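ok thread time. spent the afternoon at the old Phelan bus depot before they close it off for the conversion and I have thoughts, mostly about brick

first thing, it's bigger than you think from the road. the front is this low polite thing with a canopy and then you go thru and the main shed just opens up. no columns in the middle at all. buses needed to turn so somebody had to work that out

roof is concrete shells. thin ones. you can see the board marks from the formwork on the underside, every plank, even the knots. I stood there with my neck bent back until it hurt

the shells have rooflights cut in at the crown, long slots. half are painted over from who knows when. the ones that aren't painted throw these stripes down the floor that move while you're standing there. 3 pm is the time to go, if you get the chance, which you probably won't now

brick though. the end walls are brick and it's a hard purply brick, local I think, Bilov used to have a works that fired something close to it. laid in English bond up to head height and then it switches to stretcher all the way up. cheaper where the buses can't hit it I guess??

corners are all rounded. every single one. special bricks, bullnose, and you can see the scrapes at bumper level where they did their job

no scrapes on the newer bit at the back. the newer bit has square corners and the corners are wrecked. make of that what you will

the conversion. so the plan is a food hall downstairs and offices on a new deck inside the shed. the deck is what bothers me. you put a floor in halfway up and you've lost the span, you've got a low room with nice ceiling above somebody elses desk

they say the deck stops short of the walls so you'll still "read the volume." ok. I've been in buildings where they said that. Noltthorpe corn exchange they said that. you read a plasterboard edge and a sprinkler pipe

to be fair the drawings do keep the rooflights and they're stripping the paint. good. that alone will change the place more than the deck will, maybe. trying to be fair

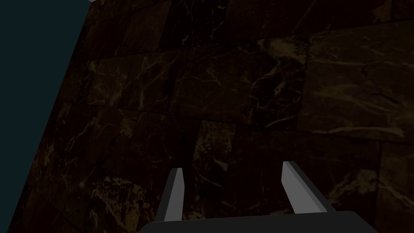 also 500 seats in the food hall sounds like a lot for a room with that much bare concrete in it. it is going to be LOUD. I clapped once in there and it came back at me for ages. want to know what the acoustic plan is and the display boards don't say one word about it

boards do say "industrial character" 5 times. I'm not that fussed about character, I want to know what happens to the inspection pits

the pits!! forgot the pits. long narrow trenches down the east side, lined in white glazed brick so the mechanics could see what they were doing. steps at each end, little niches in the sides for lamps. best detail in the building and it's below the floor

on the plan they're just a dashed line. dashed could mean kept and covered, could mean filled. asked the person on the desk, they didnt know, took my email

if you fill them with foam concrete and screed over it, technically reversible, sure. who is ever going to reverse it. put glass over one. ONE. that's my whole ask

the offices at the front I liked less than I expected. a lot of it was redone at some point with lowered ceilings and you can't tell whats behind. there's a stair worth keeping, terrazzo treads, steel handrail that does a really lovely turn at the half landing. the handrail is worn to a shine on the inside of the bend only

Stamamance are down as the contractor. don't know them for this kind of work, they did the school extension which is fine, tidy. new build tho. repairing old shell concrete is a different job and you want someone who has made all their mistakes on another building first

the rust staining on the north side needs looking at before anything else imo. brown lines running down from the joint between shell 2 and shell 3. might be a blocked gutter. might be the steel. cheap problem or very much not a cheap problem

reply to a few DMs: no you can't just walk in, it was an open afternoon. yes the clock is still on the front. no it doesn't work. no I don't know if it's listed locally, I looked and the council map wouldn't load

comments are open until end of December and it's a short form. if you write anything write about the pits pls. and ask about the noise

more on the canopy tomorrow, I ran out of light and my phone's on 5 percent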